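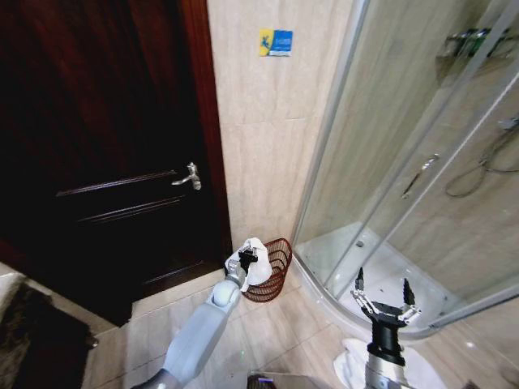
Our student robotics club at Banen is looking for new people for the household chores project, and if you have ever wanted to find out how hard it is to tidy up a bathroom with two metal arms, we would love to hear from you. The project is called Gallutier, and it grew out of a class assignment that a few of us liked too much to put down when the grades came in. The task sounds small: pick up what is lying around and put it where it belongs. Then you try it with a crumpled white tissue or cloth and a little wire waste basket tucked into the corner beside a curved glass shower, one gripper holding on tight over the rim and the other one open and waiting its turn, and you start to see why we need more hands. Glass reflects, tiles all look alike, and soft things never fold the same way twice.

Who we are

Gallutier is run by students, with Kamonchanok Thammasiri leading the project and Boonsong Wannasri looking after the arms, the cables and the very full spare parts drawer. We come from all over the school – mechanical engineering, computer science, nursing, one person from the music department who turned out to be our steadiest operator – and we try to keep it a friendly place where you can ask the same thing three times and still get a kind answer. The club has 26 members at the moment and we have room for nine more on this project.

What you would be doing

Most new members begin as operators. You guide the two arms through a chore from start to finish, and we record the run so that the learning group can train on it. A session lasts 35 minutes, followed by a proper break, and you can sign up for as many or as few as your timetable allows. We have 174 good runs from the bathroom tasks so far and want plenty more before the spring demonstration, with towels and bath mats moved around between runs so the robot doesn't get used to one tidy layout.

If operating isn't your thing, there is a lot else to do. The learning group trains and tests the models, and they would be very glad of someone comfortable with Python. The hardware group is redesigning the finger pads and would welcome anyone who likes working with a 3D printer or a soldering iron. We also need people to go through the recordings, mark where each step begins and ends, and write down what went wrong. It's slow work, but you get to know the robot remarkably well, and several of our best ideas came from someone sitting with a cup of tea and a long list of dropped tissues.

What we ask for

You don't need any experience with robots. We do ask that you be patient, that you show up for the sessions you sign up for, and that you go through the safety training with Boonsong before you touch the controls. Training takes one afternoon. Please wear closed shoes and tie back long hair. Operators should be able to stand for a full session, but if that's a problem let us know, as the recording review can all be done sitting down and the operator station can be lowered too.

Students from any year are welcome, and so are students from other departments who have never set foot in our building. First-years sometimes worry they'll be in the way. Please come anyway!

What you get

Project credit is available if your department allows it (Kamonchanok can sign the form, but ask your adviser first). Everyone who stays through the spring is invited to join the team for the Joreo student challenge in July, where the household round covers three rooms and the bathroom is the one most teams dread. Travel and lodging for the team are paid by the club. There is also Zeng, our much older first robot, which can no longer lift anything heavier than a sock but is perfect for learning on, and new members may book it whenever the lab is open.

How to apply

Send us a short note by 10/24/19 through the contact form on the club page. Tell us your name, your year, what you study, which group sounds most like you, and the hours you're usually free. A few lines about something you have built, fixed or taken apart would be nice to read – it doesn't have to be a robot, and it doesn't have to have worked. Kamonchanok reads every note and will write back to invite you for a visit, where you can watch a session, meet the others and have a go with Zeng before you decide.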